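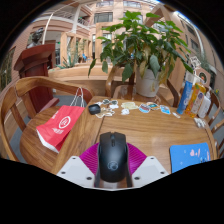
*Red paper bag on the table, and the mouse.*

**Faltside Forum > Clothes & Style > Awards night frocks: the big thread**

**laine_s** wrote:

Right, who stayed up for the Trako Music Awards? I did, with a blanket and far too much toast, and I have OPINIONS. I'll start with Yae Hamada because I don't think I've recovered yet. That green coat-dress! Floor length, sleeves you could hide a cat in, and flat shoes underneath. She walked the whole carpet at a proper stride while everybody else was shuffling along in little steps.

Second favourite was Imtiaz Siddiqui in the brown velvet suit. Somebody will tell me velvet is over. They are wrong.

Laine

**buttonbox** wrote:

Velvet is over :)

No, I liked the suit, I just thought the trousers were a touch long. They were puddling at the back by the time he got up to present. Yae's coat-dress was the best thing there by miles though. Do we know who made it? The caption on the stream said Tsuji but I couldn't tell if that was the dress or the earrings.

**laine_s** wrote:

Dress! The earrings were her gran's, she said so in the carpet interview. I watched it twice (fine, 4 times).

**mossgreen** wrote:

I'm going to be the grump. I didn't get the coat-dress at all. Lovely colour, but from the side it looked like a dressing gown, and when she sat down the collar came up round her ears. I much preferred Emiko Kuroda's silver slip with the big grey cardigan over it. It looked as if she'd got cold in the car and borrowed something, in the best way.

**buttonbox** wrote:

A dressing gown!! How dare you.

Agree about the cardigan though. I've been looking for one with that shape ever since. Witamel do something close but it's £200, and the sleeves are narrower.

**peg_and_line** wrote:

Don't buy the Witamel one without trying it on. I had it in navy last winter and it bobbled under the arms within a month. Mine went to my sister, who loves it, so perhaps I'm just hard on knitwear.

Can we talk about Rebecca Fiore's hat? I have been waiting for a proper hat on that carpet for years. Wide brim, bright yellow, tipped so far forward that she had to lift her chin to see the interviewer. I cheered out loud and woke the dog.

**mossgreen** wrote:

The hat was fun. I did feel for whoever was sitting behind her.

**laine_s** wrote:

She took it off for the ceremony! It was on her lap when they read out the nominees for best album, you can spot it in the wide shot. And her hair was completely flat on one side and she didn't care a bit. I love her.

**old_tweed** wrote:

I'll disagree with the lot of you and say the best dressed was the brass section in the house band. All 6 of them in the same rust-coloured boiler suits with the cuffs rolled. They looked terrific under the lights and they could move in them, which you can't say for half the singers. The poor woman who did the second number had to be helped down the steps because her train had wrapped round the mic stand.

**buttonbox** wrote:

Oh the boiler suits were glorious. I'd wear one tomorrow. Does anyone know a pattern that isn't enormous in the body? I'm short and the last one I made came out like a tent - I ended up cutting it down for a skirt.

**peg_and_line** wrote:

Shorten it above the waist before you touch the legs. I took a good bit out of the bodice on mine and it fixed the crotch as well. Use something with a bit of weight too, thin cotton goes baggy at the seat.

**old_tweed** wrote:

Seconded. And check the shoulder seam first, that's where mine always go wrong.

**mossgreen** wrote:

I've gone back and looked at the coat-dress again, walking this time, not sitting. All right. It moves beautifully. I still say the collar was wrong for a chair.

**laine_s** wrote:

I'll take that! Putting the kettle on and starting a list of best shoes next, so have a think. My first vote is the red lace-up boots on the woman who won best newcomer. Somebody please tell me where they're from, and please let them be less than £400.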